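The patient hand

My grandmother taught me to fold dumplings by putting her hands over mine and moving them, and I suspect that is why I have such a soft spot for people who teach robots the same way. You take hold of the arm, or you pick up a pair of controllers and steer it from across the room, and you do the job yourself while the machine keeps a record. Then you do it again. Usa Saithong, who taught me most of what I know about this, did the same door 1,224 times over one long autumn at Zalville, and she still talks about that handle the way other people talk about a difficult neighbour.

I hear it said more and more that this sort of work is on its way out. Why pay a grown woman to open a door all afternoon, the argument goes, when a program can make up the openings for you? The people at Dornunitz put this to me very politely over lunch in March, and I didn't have a good answer ready - I rarely do at lunch - so I'm having another go at it now.

My answer is that a person doing a job puts in things she doesn't know she's putting in. Usa slows down before she touches anything. She'll come at a handle a little wide if the door is going to swing toward her, and if she gets it wrong she backs off and tries from the other side, and all of that goes into the record along with the tidy attempts. We used to throw the untidy ones out. I argued for throwing them out, I'm sorry to say, and we lost 3,000 perfectly useful runs to my sense of neatness before she talked me round.

Nor does it matter much to me whether the room is a real one. Our Stisari bedroom exists only in a computer, bed and parquet and all, and it's a fine place to practise because a door there can be yanked as hard as you please. The hand on the controls should still be somebody's. I'd also ask that the somebody be paid properly, given a decent chair and named in the paper when it comes out, favours that cost next to nothing and are forgotten with great regularity.

I would look at what the wrists see, too, before deciding the work is simple. A good teacher learns to live with a great deal of blank wall.

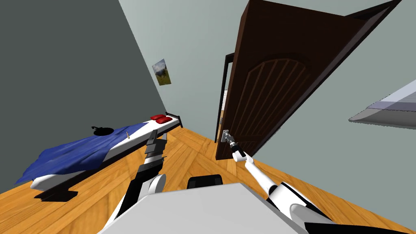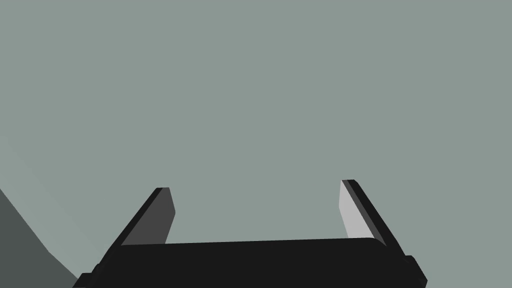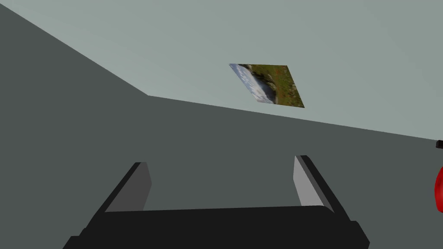
The Stisari bedroom, in simulation. First, the right gripper on the door handle; the other two are close views of an open, empty gripper.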